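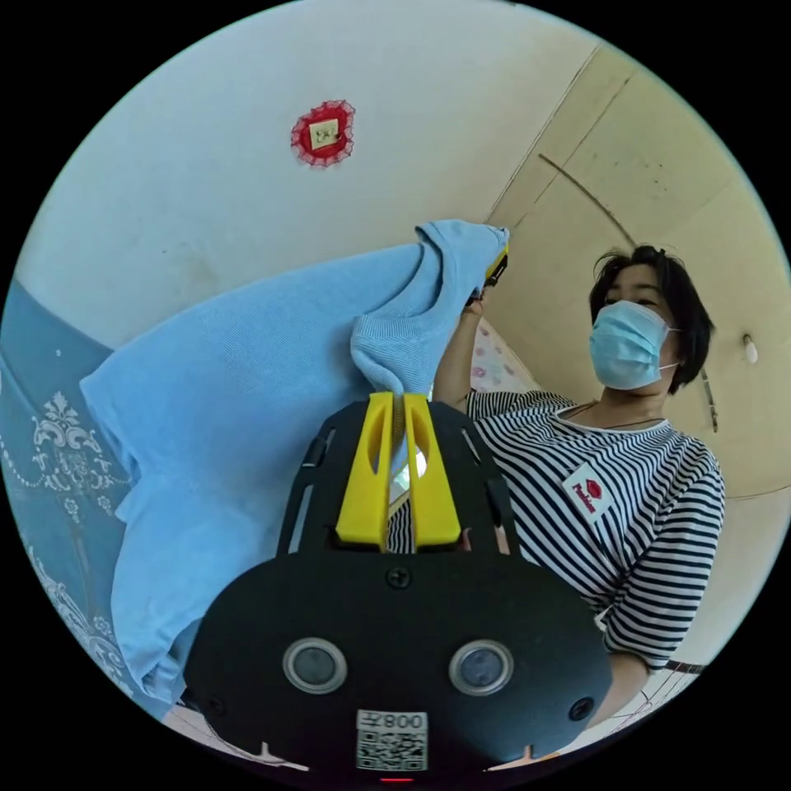 Ward Kramer writes that the thief who got into his house in January came in through the utility room window, which had been left on the latch for the tumble dryer hose, and that nothing was forced. He was out for 30 minutes. He asks what he should have done differently, and whether it is worth paying for an alarm.

Plenty of household thefts go the same way, so this page starts with the jobs that cost nothing and leaves alarms until the end.

Windows and doors

Shut and lock every ground floor window before you go out, including the small ones. A window on the night latch is open as far as a burglar is concerned, and often as far as your insurer is concerned too. Read the policy wording.

Vent hoses should go through a proper wall vent. If you have to run one out of a window, switch the dryer off and close the window before leaving the house. A condenser dryer does away with the hose altogether.

With a uPVC or composite door, lift the handle and turn the key. Lifting the handle alone throws the hooks but doesn't lock them, and on many doors they can be released from outside. Get everyone in the house into the habit, children as well.

Check how far the lock cylinder sticks out from the handle plate on the outside. If it stands proud by more than 3 mm, it can be gripped and snapped. To measure for a new one, take out the long screw in the edge of the door, put the key in, turn it a little and slide the cylinder out. Measure from the centre of the screw hole to each end. The two sides are often different lengths. Refit the screw hand tight first, try the key with the door open, then tighten it the rest of the way.

A sticking patio door tends to get left unlocked. Hoover the track, wipe it with a damp cloth, and use a dry silicone spray on the rollers. Ordinary oil picks up grit.

Keys

Keep keys out of reach and out of sight of the letterbox. A hook in the hall is handy for you and for anyone with a bent wire. We use a lidded tin in a kitchen drawer, and it has to be somewhere you can find in the dark if there is a fire.

Don't label keys with your address. A dab of nail varnish does just as well for telling them apart, two coats, left overnight.

Spare keys belong with a neighbour. Plant pots, meter boxes and the ledge above the shed door are all looked at first.

Sheds and garages

Most shed hinges are put on with ordinary wood screws, and a screwdriver has them off in a minute. Replace at least two on each hinge with coach bolts, head outside, nut and a wide washer inside. Do the same with the hasp. Drill from the outside with a scrap of wood clamped behind so the boards don't splinter.

Lock ladders away or chain them on their side to a wall. Spades and garden forks want putting away too — they are what most back doors are forced with.

Yae Uchida sent in a way of covering a shed window: greaseproof paper, cut to size and stuck to the inside of the glass with a little washing-up liquid. It lets the light in and comes off with warm water. Ours has been up 18 months and has gone slightly yellow at one corner.

Marking and listing

Write your postcode and house number on tools, bikes and televisions with a UV pen. The ink fades in sunlight, so go over anything kept outdoors once a year. Copy serial numbers into a notebook and keep the notebook somewhere other than beside the computer. For jewellery, take photographs against a plain cloth with a ruler in the shot.

If you have been burgled

Don't go in if you think someone is still there. Ring 999 from outside. If they have clearly gone, ring 101, and leave the mess as it is until you have been told you can clear up.

Fingerprint powder is a nuisance. Brush or hoover off as much as you can while it is dry, then use warm water with washing-up liquid and plenty of clean cloths. Wetting it first turns it to a grey paste that works into matt paint.

Ask for the crime reference number and write it down.

Alarms

A bell-only alarm is worth having if the neighbours will take notice of it. Pouran Jalali was quoted £468 for one and had it fitted after the locks were done, and I would do it in that order. Change the code from the one the fitter leaves, and test the battery when the clocks change.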